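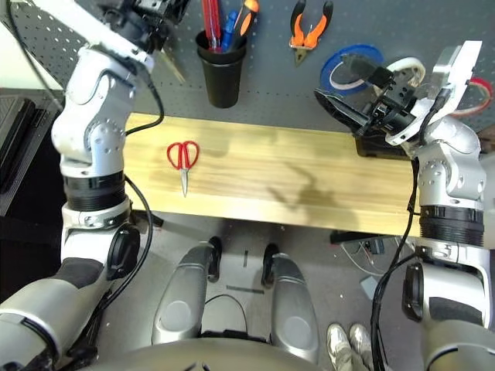 Red-handled scissors on a pine plank, screwdrivers behind.

Flornemgate repair mornings are back

The repair mornings return in December, in the back half of the old Gerner shop, doors open at 10. Last winter 91 things came in and most of them went home again, though one toaster seems to have moved in for good.

Bring up to three items each. Lamps, radios, chairs and trousers are all welcome. Microwaves are not, and neither is anything with petrol still in it - we did ask last time.

Tea is £1 and cake comes from the Aguirre bakery until it runs out, usually well before 11. The number 14 bus stops outside. Parking on Zolau Street is free if you can find any, and good luck with that.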